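Hoko 핸드헬드 그리퍼 시연 장치

제품 개요

Hoko는 작업자가 손에 쥐고 직접 작업을 수행하면서 로봇 학습용 시연 데이터를 수집하는 휴대형 그리퍼 장치입니다. 로봇 본체가 설치되지 않은 가정, 매장, 창고에서도 사용할 수 있으며, 수집한 시연은 Morer 소프트웨어를 통해 로봇 팔의 동작 학습에 활용됩니다. 원격 조작 방식의 시연이 필요한 기관에는 동일한 데이터 형식을 사용하는 Vlachou 원격 조작 콘솔을 함께 공급합니다.

적용 작업

본 장치는 집기와 놓기, 분류, 상자 담기 및 꺼내기, 접기 등 두 손가락 그리퍼로 수행 가능한 작업을 대상으로 합니다. 생활용품을 상자에 담거나 꺼내는 작업은 물품의 형태와 포장 상태가 일정하지 않아 시연의 다양성이 특히 중요합니다. 테이프 롤과 같이 형태가 유지되는 물품, 천류와 같이 쉽게 변형되는 물품, 투명 비닐로 포장된 물품을 한 상자에 섞어 구성할 것을 권장합니다.

작업 공간은 별도로 정리하지 않아도 됩니다. 상자 옆에 의류나 포장 물품이 쌓여 있는 환경의 시연은 실제 사용 현장의 조건을 학습에 반영하는 데 도움이 됩니다. 다만 손가락 패드가 대상 물품에 접근하는 구간에서는 두 패드가 모두 카메라 시야 안에 있어야 합니다.

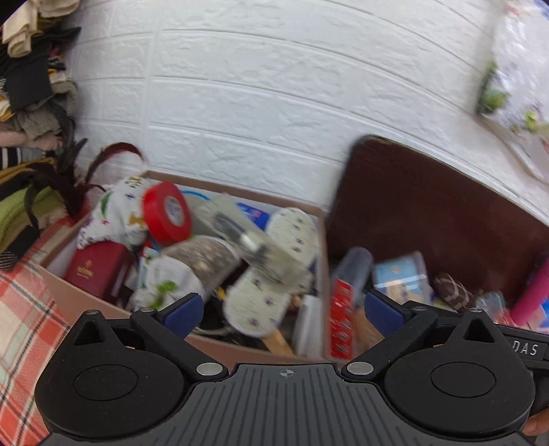 주요 사양

형식: 한 손 파지형, 2지 그리퍼
최대 개폐 폭: 80 mm
본체 중량: 932 g
시연 저장 용량: 내장 메모리 기준 1520건
데이터 전송: USB-C 유선 연결, 무선 전송 미지원
손가락 패드: 교체형

시연 절차

1. 전원을 켜고 상태 표시등이 녹색으로 바뀔 때까지 장치를 평평한 곳에 둡니다.
2. 손가락을 완전히 열었다가 닫아 개폐 범위를 보정합니다. 패드를 교체한 경우에는 반드시 다시 보정하여야 합니다.
3. Morer에서 작업명을 선택하고 녹화를 시작합니다.
4. 물품을 집어 목표 위치에 놓을 때까지 일정한 속도로 움직입니다. 급격한 회전은 위치 추정 오차의 원인이 됩니다.
5. 손가락을 연 상태에서 녹화를 종료합니다. 물품을 떨어뜨린 시연은 삭제하지 말고 '실패'로 표시하여 주시기 바랍니다.

동일 작업에 대하여 최소 200건의 시연을 수집하고, 물품의 배치와 상자의 방향을 수시로 변경할 것을 권장합니다.

원격 조작과의 병행

Vlachou 콘솔을 이용하면 실제 로봇 팔을 원격으로 움직이며 시연을 기록할 수 있습니다. 손으로 수집한 시연에는 로봇 팔의 관절 한계가 반영되지 않으므로, 상자 안쪽 모서리와 같이 접근 각도가 제한되는 위치의 작업은 원격 조작 시연을 일부 포함하여 주십시오. 두 방식의 기록은 Morer에서 하나의 작업으로 병합할 수 있습니다.

구성품

핸드헬드 그리퍼 본체, 교체용 손가락 패드 한 쌍, USB-C 케이블, 보정용 표식판, 운반 가방, 사용 설명서

사용 시 유의사항

관절부와 회전축 사이에 손가락이나 의류의 끈이 끼이지 않도록 주의하여야 합니다. 날카로운 물품, 뜨거운 물품 및 개봉된 액체 용기는 시연 대상에서 제외합니다. 가정 내에서 수집하는 경우 주소, 성명 등 개인정보가 적힌 물품은 녹화 전에 치워 주시기 바랍니다. 패드 표면은 마른 천으로 닦고 용제를 사용하지 마십시오.

구매 및 기술 지원

견적과 대여 문의는 Utton 고객지원 창구에서 접수합니다. 교육기관 및 연구기관은 기관 명의의 신청서를 제출하여야 하며, 대여 장비는 반납 전에 내장 메모리의 기록을 모두 이전하여야 합니다.

최종 수정일: 25. 9. 28.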